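Ticket 1148: Planner reports "goal reached" inside the drum, grasp check disagrees
Component: Fivow motion planner, Dogbe perception node
Opened by: Vidar Sjögren
Assigned to: Hongjun Shi
Opened: 6 May 2021
Status: Open (was closed, reopened)

Summary
On the unload task the planner returns success and the behavior tree moves on to "lift". The grasp check then fails with code 7 and the whole task restarts from the door-open step. The release notes for the last Fivow build say this was fixed. I have the build installed and I don't see a fix.

Comment 1, Vidar Sjögren
Same laundry machine, same start pose, planner seed locked. The goal pose comes from Dogbe's cloth segment, and the cloth is high in the drum, near the gripper. I'm told the drum is "too dark for depth." Maybe. The yellow-green garment is easy enough to pick out by eye in the head view, and I would like somebody to show me the depth values before we blame the lighting again.
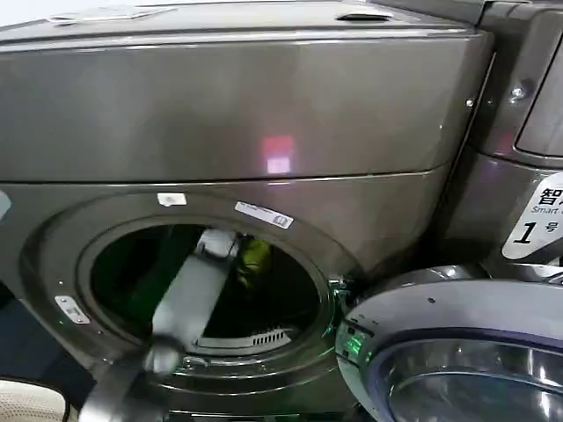
Comment 2, Hongjun Shi
Can you attach the planner log with collision margins printed? My guess is the gasket ring. It gets merged into the drum mesh and the planner shortens the last segment to stay clear of it. Then it calls the shortened pose the goal. The open door on the right takes away most of the other approach angles, so it keeps picking the same one.

Comment 3, Vidar Sjögren
Log attached, 265 lines. The final segment is shortened, so you are right about that part. I don't buy the gasket as the cause. I removed it from the collision mesh completely and got the same stop pose to the last digit. Something is clamping the goal before the planner sees it.

Comment 4, Hongjun Shi
The only clamp upstream is the wrist camera transform. If the hand-eye calibration is stale, Dogbe projects the segment outside the workspace box and the box limit pulls it back in. Please move the arm out of the drum and save a wrist frame somewhere with straight edges and decent light. Then overlay the wall line from the map.

Comment 5, Vidar Sjögren
Done, with the wrist tilted up at the lettered wall. The top edge of the wall and the ceiling beams give plenty of long lines to compare. The overlay is off by 2 degrees in roll. The calibration tool still shows a green check mark and "residual OK", so I would stop trusting that check mark. I also masked out the gripper linkages at the bottom of the view, because the feature tracker was locking on to the bright metal and counting it as background. The fluorescent panel and the glare on the wall are masked as well.

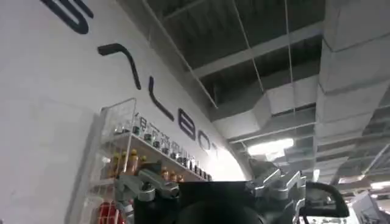
Comment 6, Hongjun Shi
Two degrees could be enough to do it at that reach. The tool computes the residual on the same points it used for the fit, so it will nearly always look good. I have opened a separate ticket with Candberg for that. For now:
1. Recalibrate with the gripper mask on.
2. Set goal_clamp to "error" in the Drelance config so it stops silently moving the goal.
3. Rerun with the gasket back in the mesh.

Comment 7, Vidar Sjögren
Steps 1 and 2 are done. With the clamp set to error, the old calibration fails right away with "goal outside workspace", and the new one plans through. I am not calling that a fix from one garment in one position. The previous closure was based on a single good run too. Step 3 is still to do, and please leave this open until I have posted those logs.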